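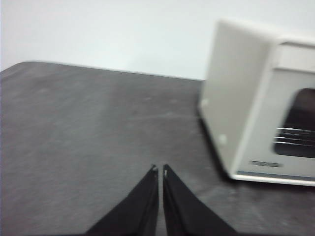

Figure 2. Wrist camera view with the gripper slightly open over the work surface. A small oven stands to the right.

Section 2: Planning and Budgeting for a Gromine Bench Arm

2.1 Purpose of this section

This section is for the person or department responsible for ordering a Gromine bench arm and preparing the place where it will be used. It should be read before an order is placed. Assembly is covered in Section 3, and first power-up in Section 4.

The steps are given in the order in which most sites complete them. Steps 1 to 4 may be carried out before a quotation has been requested. Steps 5 to 9 require the quotation to be in hand.

2.2 Before you request a quotation

Step 1. Write down the tasks.
List each task the arm is expected to perform in its first year of use. Name the objects it will handle and any appliance it will work beside. A task described as "kitchen work" cannot be quoted. A task described as "place a small dish on the rack of a bench-top oven and close the door" can be.

Note: Tasks that involve opening a door or drawer should be marked on the list. They call for more reach than tasks carried out on an open surface, and they may affect the choice between the short and long forearm.

Step 2. Measure the table.
Record the length, depth and height of the table, and the distance from its rear edge to the wall. Check that the table does not rock when pushed firmly at each corner. The arm may be clamped or bolted. If it is to be bolted, obtain written approval from the owner of the table.

A worn or scuffed surface is acceptable if it is sound and level. Tables with a high-gloss finish should be covered with a matte sheet, as strong reflections can reduce the quality of the wrist camera picture. The cost of the sheet is not included in the standard kit.

Step 3. Mark the position of appliances.
Place each appliance where it will stand in normal use and mark its outline on the table with removable tape. Leave open table space in front of the gripper so that the arm has room to turn before it approaches the appliance. Compare the layout with Figure 2, where the left half of the table has been left free and the oven is set to one side.

Measure with the appliance door fully open as well as fully closed. The larger of the two outlines is the one to enter on the site form.

CAUTION: Do not plan for the arm to work beside a heated appliance unless the heat-rated finger set has been ordered. The standard black fingers are intended for objects at room temperature. Damage caused by heat is not covered by the warranty.

Step 4. Check the lighting and background.
A plain, evenly lit wall behind the table is preferred. Posters, windows and shelving within view of the wrist camera should be covered or moved where this is practical. If new lighting is needed, enter it in the budget under site works.

Note: Wrist camera pictures may blur while the arm is moving. Additional lighting can reduce this effect but will not remove it. Do not order a second camera for this reason alone.

2.3 Preparing the budget

Step 5. Confirm what the quotation includes.
The standard kit consists of the arm, one two-finger gripper, the wrist camera, the controller, the emergency stop and the table clamp. The following are quoted separately:

Fullow finger sets, standard or heat-rated
Rerkico power supply with battery backup
Bolted base plate
Matte table covering
Operator training
Delivery beyond the ground floor

Step 6. Enter the yearly costs.
The service plan is $2,592 per year for each arm, payable in advance. It covers one scheduled inspection, calibration of the wrist camera and replacement of the gripper belt. It does not cover finger sets, which are treated as consumable items.

Allow for 6 finger sets per year where the arm is used daily. Sites that use the arm less often may begin with a smaller number and reorder as needed. Finger tips should be examined at each monthly check, and a set should be replaced when either tip is chipped or bent or no longer lines up with the other.

Step 7. Set aside a reserve for site works.
A reserve of $3,000 is recommended for the first installation at any site. This amount is intended for electrical outlets, lighting, changes to the table and the removal or replacement of furniture. It may be lowered if an electrician has already inspected the area and found no work to be done. A second arm in the same room does not normally need a separate reserve.

Unspent reserve should not be moved to the purchase of accessories until the acceptance test in Section 5 has been signed.

Step 8. Include the appliances.
Appliances used with the arm are often left out of equipment budgets on the assumption that an existing unit will serve. Before relying on an existing unit, confirm the following:

The appliance is in working order and carries a current electrical safety tag where one is required.
Its door, knob or handle can be gripped by two narrow fingers.
It stays in place on the table when the door is pulled.
It will remain at the site for the full period of the project.

If any of these cannot be confirmed, enter the price of a replacement. Where the programme of work depends on one particular model, consider buying a spare at the same time. Manufacturers may change the shape of a door or the position of a handle without notice, and tasks set up for the earlier model would then need to be set up again.

CAUTION: Do not alter the casing, feet or wiring of an appliance to suit the arm. If the appliance moves during use, fit a non-slip mat underneath it or choose a heavier unit.

Step 9. Plan for staff time.
Operator training takes one day for each group. Two people at each site should attend, so that the arm can be used when one of them is absent. Include the cost of relief staff if the operators have other duties on the training day.

2.4 Approval and ordering

Quotations are valid for 6 weeks from the date of issue. Where internal approval is likely to take longer, ask for the extended form when the quotation is first requested. Extensions cannot be added after the quotation has expired.

Submit the following together:

(a) the task list from Step 1
(b) the site form, with table and appliance measurements
(c) one photograph of the table taken from the front, with all appliances in position
(d) the signed quotation
(e) a purchase order number, or written confirmation that one will follow

Incomplete orders are held and are not given a delivery date. Orders received by the end of July are normally delivered before the close of the calendar year.

Note: Sites ordering through the Mihăilă shared purchasing agreement should send their documents to the agreement office and not to the Gromine order desk. Prices for the service plan are the same under both arrangements. Freight is charged differently and should be checked on the quotation.

2.5 Delivery and storage

The arm is shipped in one carton and the controller in another. Both must be kept indoors and upright. Inspect the cartons on arrival and record any damage on the carrier's form before signing. Do not open the inner packaging of the gripper until the table is ready, as the finger tips are exposed once the foam has been removed.

If installation is delayed, store the cartons away from direct sunlight and do not stack other goods on them. The warranty period starts on the day of delivery and is not extended by time spent in storage.

2.6 Changes after ordering

Changes to finger sets and accessories are accepted without charge until the order is packed. A change to the length of the forearm is treated as a new order. If the table or the position of an appliance changes after the site form has been submitted, send a revised form with the original order number and the word REVISED written at the top.

Continue to Section 3, Assembly and Mounting.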